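Temps de lecture : 5 min

Notes d'intervention – Gobelets, plateaux, serviettes : le poste boissons en salle de réunion

Ouverture (ne pas dépasser deux minutes)

Rappeler le périmètre. Il s'agit du poste boissons en libre-service, tel qu'il existe sur le site de Brondton : une table, un distributeur, une réserve de gobelets en carton, un plateau, des serviettes. La vaisselle réutilisable relève d'une autre présentation, renvoyer les questions à la fin.

Donner le chiffre de départ : 442 gobelets sortis de la réserve en février. Préciser tout de suite que ce chiffre compte les sorties et qu'il ne dit rien des boissons servies. L'écart entre les deux est le sujet de la matinée.

Partie 1. L'emboîtement

Un gobelet en carton est conique. La dépouille de la paroi permet l'emboîtement, le bord roulé limite l'enfoncement. Dans une pile correcte, les bords restent visibles les uns derrière les autres, à intervalle régulier. Si l'intervalle se réduit à un endroit, la pile a été tassée et les deux gobelets concernés viendront ensemble.

Insister : on ne tasse pas une pile pour gagner de la place. Le gain est de quelques millimètres par gobelet. La perte est d'un gobelet à chaque prise double, parce que le second est rarement remis.

Deux modèles circulent chez nous, Brerus et Wullari. Diamètres d'ouverture proches, conicités différentes. Ils s'emboîtent mal l'un dans l'autre : soit le gobelet du dessus flotte, soit il coince. Ne pas mélanger les modèles dans une même colonne.

(Question probable : et les couleurs ? Réponse : sans effet sur l'emboîtement, tant que le modèle est le même.)

Partie 2. Debout ou couché

Pile debout, ouverture vers le bas : position de référence. L'intérieur est protégé, la base large est en appui. Hauteur maximale retenue, 8 gobelets hors tube. Au-delà, la pile bascule quand on tire celui du dessus.

Pile couchée : tolérée pendant le réassort, à éviter en service. Trois points à développer à l'oral :
- le premier gobelet présente son ouverture à l'air et à tout ce qui passe devant ;
- la conicité fait pivoter la pile sur elle-même dès qu'on la touche ;
- le bord du premier gobelet est en contact avec la surface, donc avec ce qui s'y trouve.

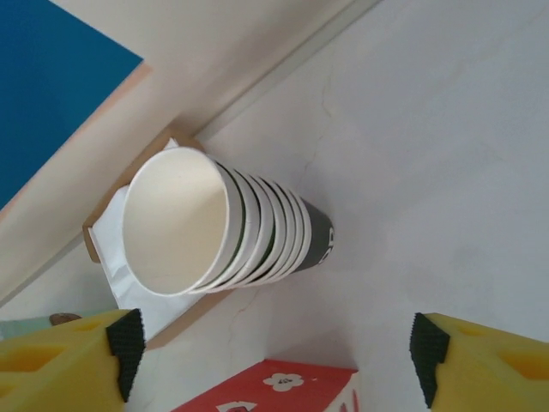 Le dernier point est celui que les équipes sous-estiment. Le bord est la partie portée aux lèvres. Un bord qui a reposé sur une serviette froissée ou dans un plateau en service ne retourne pas dans la colonne. Consigne : écarter le gobelet extérieur, redresser le reste de la pile, vérifier le deuxième bord.

Partie 3. Plateau et serviettes

Le plateau en carton à rebords bas sert à une seule chose à la fois. Soit il reçoit les serviettes propres, pliées, soit il reçoit les déchets. Les deux usages se ressemblent trop pour cohabiter. Une serviette dépliée dans le plateau propre suffit à le faire passer, aux yeux de l'utilisateur suivant, dans la seconde catégorie.

Distance entre la colonne de gobelets et le plateau : une largeur de main. Pas de marquage au sol ni sur la table, cela a été essayé et retiré.

Contrôle du poste : le vendredi à la fermeture, durée 5 minutes. Relever le nombre de gobelets écartés sur la fiche, séparément des sorties.

Passer la fiche vierge dans la salle, puis ouvrir les questions.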